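Parallel gripper or soft fingers for picking up cushions?

Asked by Hanyu Lu, 3 June 2022
Tags: grippers, two arms, fabric, home tidying
Viewed 274 times

Hi all, long time reader, first question. I've got a two-arm setup that I'm trying to teach to tidy a living room, and I can't decide what to put on the ends of the arms. Right now it's a pair of plain parallel grippers. I also have a loaner set of Zokau soft fingers sitting in their box until I make up my mind, because swapping them means redoing the mounts and all the calibration and I really don't want to do that twice.

Books, cups, the small stuff, all fine with the parallel ones. Cushions are where I get stuck. I come in from both sides with one gripper each, squeeze, lift, and then the cushion either bows in the middle or slides down before I get it up to seat height. My sofa is a plushy brown thing and the cushion I've been practicing on is bright red, so at least the vision side has an easy job (it finds it pretty much every time!). The floor is white marble tile with gray veins and I was worried about glare, but that's a question for another day.

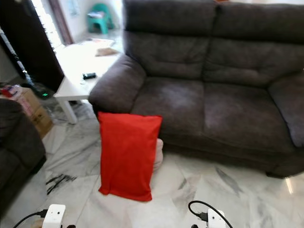
Do I have to use the same kind of gripper on both arms?

You can mix them, as long as each arm has its own tool offset and its own force limit in the controller. Grip force settings from one don't carry over to the other, so tune them separately.

OK so that part I've got sorted, thanks to the mods for pointing me to the mounting FAQ. What I'd still love to hear is which type people ended up keeping for soft stuff. Budget is 700 dollars if I have to buy a set of my own.

3 answers

Kanini Kioko
I went through this in January with pillows and folded blankets, and I kept the parallel grippers. What changed things for me was where I grabbed. I was pressing on the two sides like you are, and a soft cushion just folds up between the arms. Now I pinch a corner with each gripper, maybe a thumb's width of fabric, and lift by the corners – it hangs like laundry, but it comes up. Then I lay it down on the seat leaning back and give it a little push.
Two things to watch. Put rubber pads on the fingertips, the bare ones slid off anything smooth for me. And slow the lift way down for the first few inches, that's where all my drops were.
I did try soft fingers too. Lovely on fruit and stuffed toys, but they couldn't get a decent pinch on a seam, and they're bulky when you're working close to furniture.

Comfort Ametepe
Soft fingers, no contest. Never had a problem.

Kwadwo Akpalu
Kind of depends on your controller? If you can read motor current while closing, parallel wins for me, because I can tell whether I've got fabric or air and just try again. If all you have is open and close then I'd lean soft, they forgive more. I'd borrow a heavier cushion before you spend anything, too. Mine looked great on a light one and then my aunt's big floor cushion pulled straight out of both hands.

Comment from Hanyu Lu: Corners!! Trying that this weekend with the pads on. I can read current, so the Zokau box stays shut for now.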